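Workshop Tips: Planning Arm Moves in a Simulated Bedroom

I keep a running list of little things I wish I'd written down sooner, and this month's batch is all about motion planning. I do my testing in a simulated bedroom (bed, table, pictures on the walls, the usual clutter), and I run it with a small planner called Bonik.

Tip one: check your wrist view before you blame the planner! I lost a whole evening to a target pose that was fine in the room's coordinates and hopeless in the gripper's. Now I save a wrist render with every failed plan and look at that first. 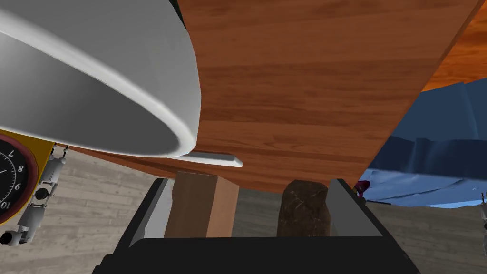

Next, pad your collision shapes, but don't go crazy. I started with 5 centimeters on everything and the arm wouldn't go near the table at all. I'm down to 2 for furniture, and small stuff gets its own setting in the Mesunura config file. Tabletops need their undersides modeled too – a flat sheet with no thickness will let an elbow sneak right through.

Also, name your objects like a person would. "bowl" and "clock" beat "obj_17" when you're reading logs at midnight.

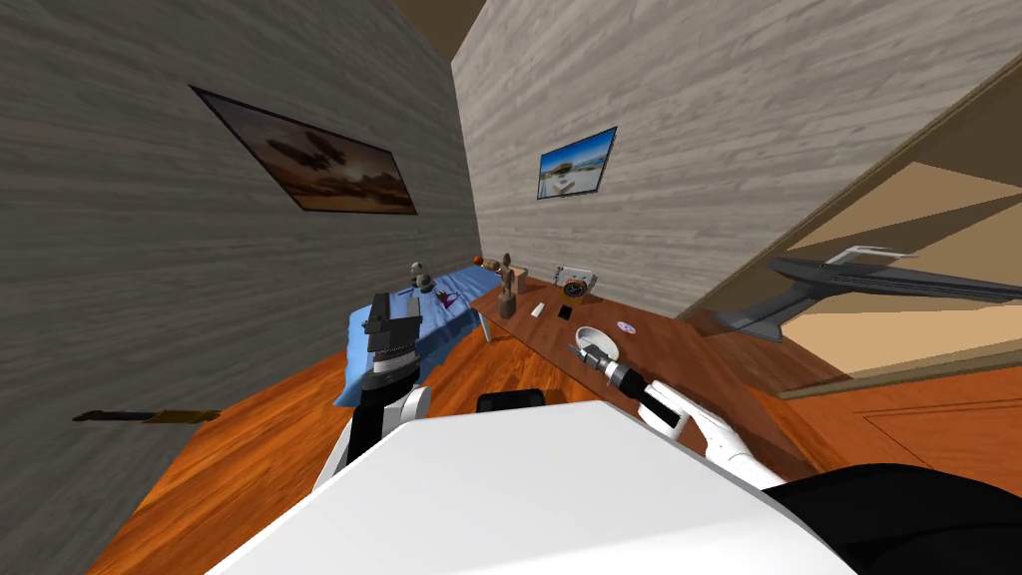 Hrubý, April

Two arms, one table: plan them together if you possibly can. I used to plan the left, freeze it, then plan the right, and the second arm got stuck with whatever room was left over. Joint planning is slower (about 598 milliseconds on my old desktop, and I can live with that) but I get way fewer silly detours.

If you have to go one at a time, start with the arm that has the fussier job. Reaching down to a shallow bowl is fussy. Hovering over a bed isn't.

And give your detector some boring views. Mine was trained on tidy tabletops, so the first time the wrist swung toward a wall it went hunting for objects in the decorations. I added a bunch of wall and blank-surface renders through Zulel, our labeling tool, and left them with no labels at all.

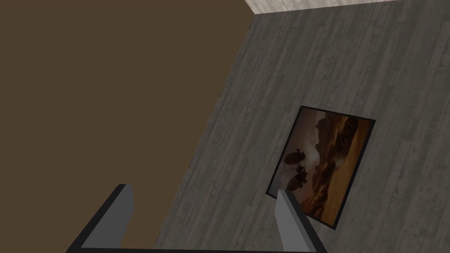
Set a minimum confidence as well, and log whatever falls under it, so you can go back later and see what the detector nearly grabbed at. I skim that log with my coffee. Still on my list for next time: gripper opening widths, and how to stop a replan loop without killing the whole run.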